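1 Nov 2023

Skavmont build, netcode and arcade stick notes

Spent the morning on the rollback bug in the two-player mode. Desync still shows up when one side does a throw tech on the same tick the round timer hits zero. Replays from Wedunico's test machine all show it, mine only show it if I force six ticks of delay. Added a checksum of the timer state to the packet so at least we'll see which side drifts first.

Found one real cause after lunch. The timer was being stepped outside the saved state, so a rollback gave the fighters their old positions but left the clock where it was. Moved it in with the rest. Ran 2000 simulated rounds overnight-style with random inputs and got 2 desyncs, both on the Corov stage. That stage has the moving platform, so I'd look there next. Its position comes from a float and I don't trust it.

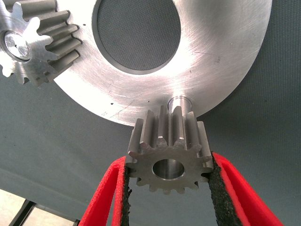 Platform code is Holub's old engine code and hasn't been touched since the port. Plan is to change it to fixed point like the character movement, then rerun the same seeds. Seeds are saved in the test folder under today's build. Please don't clear that folder until I've done the rerun.

Stick input: the poll was happening after the game logic on the menu screens, which is why menus felt a tick behind. Swapped the order. Feels better on my stick, haven't tried a pad. Button remap still forgets the start button if you cancel out halfway — known, not fixed.

Character select now holds 24 portraits without scrolling. Colour 6 for the big grappler is still the placeholder grey. The announcer line for a double KO plays twice if both bars empty during a super freeze. Logged it, low priority.

To do:
platform to fixed point
rerun the two bad seeds first, then the full set
check the timer change against old replays (they'll probably break, bump the replay version)
send Wedunico the new build once the seeds pass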